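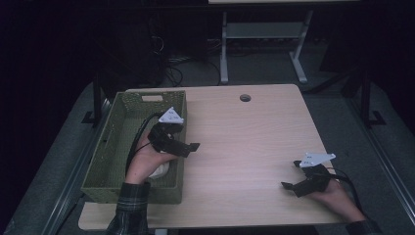 Tisch 2, olivgrüner Korb, August

Werkstattbuch Sendetechnik, Eintrag 14:20

Probelauf für die Mittagssendung mit Rosalie Hubmann als Moderatorin. Erster Durchgang 12 Minuten, danach Abbruch: Teleprompter läuft nach dem zweiten Einspieler eine Zeile zu weit. Shahzad hat die Rolle von Hand zurückgesetzt. Im zweiten Durchgang trat der Fehler nicht auf, Ursache also offen.

Ton: Ansteckmikro Hubmann kratzt, sobald sie sich nach links zum Gast dreht. Clip 4 cm höher gesetzt, besser. Ersatzmikro bleibt trotzdem am Pult liegen. Kompressor steht jetzt auf 4:1, vorher war die Anmoderation zu leise gegen den Jingle. Beverley findet den Jingle immer noch zu laut, bitte morgen mit Kopfhörer und über die kleinen Lautsprecher gegenhören.

Schalte zu Surachet Saithong (Außenstelle Skurkova): Bild stabil, Rückton mit Versatz. Auf der Vandness-Strecke 100 ms Verzögerung eingestellt, damit passen Lippen und Ton. Über Astar lief es schlechter, die Leitung nur noch als Reserve führen.

Bauchbinden: Apinya Somboon hat die Vorlage neu angelegt. Lange Namen werden jetzt umbrochen, vorher verschwand der letzte Buchstabe. Die Funktionszeile (»Reporterin«, »Korrespondent«) ist noch zu klein, auf dem Handy kaum zu lesen.

Archiv: Von den alten Magazinbeiträgen sind 2.000 Clips im Jaidee-Ordner, viele ohne Autorenangabe. Wer einen Clip für die Sendung zieht, trägt den Namen bitte gleich nach.

Offen:
Prompter mit komplettem Ablauf testen
Schriftgröße Funktionszeile
Zweite Leitung nach Skurkova bestellen, Shahzad fragt nach dem Preis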